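Small kitchen, clean worktop
Posted 1/14/18 by Anselmo Iglesias

When we moved to Alvarado, I had a big kitchen and I kept it badly. Now I have a small one and it is easier, but only if the worktop stays clear. These are the habits that work for me.

Keep out only what you use every day. For me it is the coffee maker and one bowl. The toaster went in the cupboard in July and I take it out on Sundays or when my sister visits.

Push the coffee maker back to the wall, but pull it forward before you fill it. Steam under the upper cabinets is bad for the doors, above all if they are glossy. Wipe the doors with a soft cloth and a little washing-up liquid, then dry them at once — glossy dark colours show every drop.
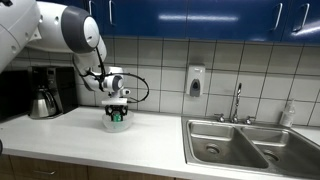

Coffee maker at the back, plastic bowl on the worktop, sink to the right.

A light plastic bowl is good for small things while you cook: peelings, lids, the ends of beans. Empty it when you finish each dish and wash it last. If the plastic has become cloudy, leave it for 16 minutes in 200 ml of white vinegar with warm water. It will not be like new, but the grease goes away.

For the lines between white tiles I use bicarbonate paste and an old toothbrush. Dark grout forgives more than white grout, but near the sink it still collects soap.

A soap dispenser on the wall saves space by the taps. Clean under the nozzle when you refill it — a hard crust grows there and then the soap comes out sideways.

With a double sink, wash in one side and rinse in the other. Please do not leave the sponge in the bottom.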